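Kemeys open lab, August

We got to the Kemeys lab mid-morning and Bronwyn Hoani took us straight to the gripper benches. Two were set up for comparison, a Flellska and a Nirneo, each doing 44 picks on the same parts. The Nirneo was quicker – the Flellska let go more cleanly.

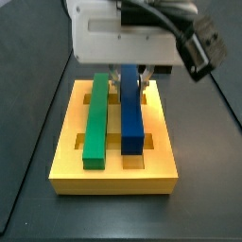

Finger width was what I'd come to ask about. We're fitting parts side by side at work and clearance is tight. With the green and blue bars lying parallel on the yellow block, one finger has to fit in the gap between them. Bronwyn lent me the spec sheets.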